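Workshop > Notebooks > Paper and Print > Entries

Dec 24, 2018

Second try with the vegetable block prints for the Kenthorpe card set. In May I used the soft pad and the ink was running into the small lines, so today I took the hard rubber and the Drostora ink, which is thicker.

Cut 3 blocks: bean, carrot, tomato. The bean is the easiest because one long stroke of the gouge makes the whole side. The carrot top gives me trouble, the leaves close up when I press too hard.
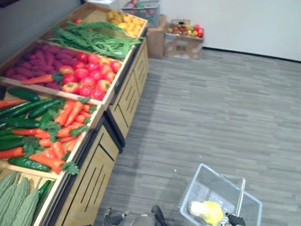
Carrot lying over the purple sweet potatoes, green beans further up.

Paper: the cream card from Gosberg, cut to half size. Printed 30 with the bean block before I cleaned it. The first two are too pale, the others I am satisfied with. I left the ink 2 minutes on the glass before rolling, and this makes it more sticky.
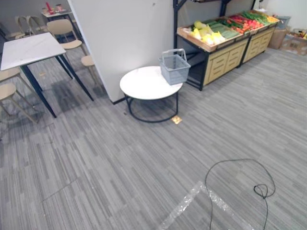
For the embossing I put clear powder only on the carrot. The heat tool must stay further from the card than I was taught, otherwise the card bends and does not come back flat. Godoy powder melts slower than our old one but the surface is more even.

Color tests for the background: light gray wash, then a yellow splatter with the old toothbrush. Yellow is too strong next to the green. Next time mix with a little white.

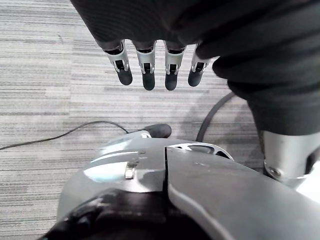

Four fingers with dark gray tips, under black ribbed fabric.

Nayara Lins asked for the carrot without outline. I tried it on scrap and I prefer it also, so I will cut a new block after the holidays. 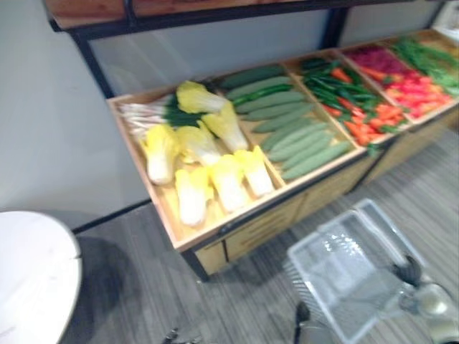 Total of cards to finish is 79, envelopes not counted. The blocks are in the flat drawer, please do not wash them with hot water.

Comments

Nayara Lins: Thank you for trying it! Could the tomato be without outline also?

pressroom2: Which roller did you use for the wash cards, the foam or the rubber?

Reply: For the wash no roller, only a wide brush.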